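Decanting without tears — notes for the kitchen talk
16 May 2020

Slide 1. Hello and thanks

Say hello, thank Pei-shan Kong for asking me, mention that I've got 60 minutes including questions and will try not to use all of them. Quick show of hands: who has a spice at home they can't name? (Leave hands up. Let people look round, it relaxes everyone.)

My own cupboard, before I started, had three open bags of cumin in it. Three! All folded over with the same sad rubber band. I'd bought each one thinking I'd run out.

Slide 2. Why I went over to clear jars

I used to love tins. Lovely to look at, hopeless when you're halfway through a curry and want to know how much you've got left. With clear plastic you just look. You can tell one brown powder from a more orange one without opening anything, and you see the level drop week by week — so shopping gets easier too.

Glass people will want to argue at this point. Let them, briefly. I do keep glass for whole spices, but I drop things, and I'm tired of sweeping up turmeric.
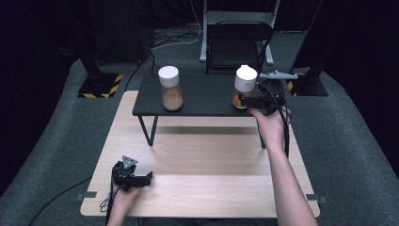 Slide 3. Lids

Matching white lids look smart on a shelf, and I'm all for it, but the shape matters more than the colour. A rounded flip-top is my choice for anything I shake on with one hand. The taller, domed sort I like for things I spoon out, and they're easier to grab with floury fingers.

Tell the Mahmoud Tahiri story here. He bought a set of 6 with sprinkle holes, filled the lot with coarse chilli flakes and not a flake came out. Ask what size the holes are before you buy!

Slide 4. Filling them

Stop well short of the top. Two-thirds is plenty for ground spice, then you can tilt the jar and get a teaspoon in. Fold a sheet of paper for a funnel. Write the date on a bit of tape and stick it underneath, where it won't spoil the look.

And wash and dry the jar completely before you top it up. I skipped this once in August and ended up with a solid plug of paprika. (Pause for groans.)

Slide 5. Where they live

Away from the hob, please. Steam gets everywhere. Siu-ming Shih keeps hers in a shallow drawer with the names on the lids, and I'm quite jealous of it.

Questions now, then tea. Remember to pass round the spare labels.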